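Workshop Tips: Keeping a Hand-Held Gripper Happy

We run our Flasus grippers most of the day in June, when the shop is warm and full of dust, and I've come to really enjoy the ten minutes of upkeep at the end of it. Such a simple tool, and it pays you back so fast!

Start with the pads. The diamond pattern on the fingers is what does the holding, and it packs up with lint and skin oil long before it wears out. An old soft toothbrush and a drop of dish soap in warm water will bring it right back. Brush along the grooves, both diagonals, then wipe with a damp cloth and let the pads air dry with the fingers open. No solvent! I ruined a lovely pair with paint thinner and they went slick as glass.

Vents next. Switch off, pull the battery, and hold a vacuum with a brush tip against each grille. Canned air just pushes the fluff deeper into the housing (ask me how I know).

Now the fun part, checking the fingers for square. Point the tool up at a plain ceiling, close it slowly and watch the gap. You want the tips to come together evenly. If one side leads, loosen the 2 screws at the base of that finger, nudge it over, snug them down and try again. Lemmont sells a little driver that fits these perfectly, but any good small hex key will do.

Run a fingertip over the rubber around the mount while you're in there. Fine cracks mean it's time for a new one. The part is number 1317 in the Gillance catalog, and it goes on far more easily after a minute in warm water.

Last, practice on something soft. I close ours on a folded dishcloth 16 times after any adjustment, listening for clicks, and only then go back to real work. A smooth, quiet close is such a satisfying sound.
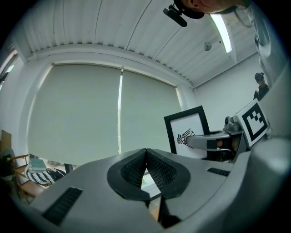 Oei: Tried the toothbrush trick on my pads last night and what a difference. I'd add one thing, though: mark the screw heads with a dot of nail polish once the fingers are square. Then you can spot a loose one at a glance.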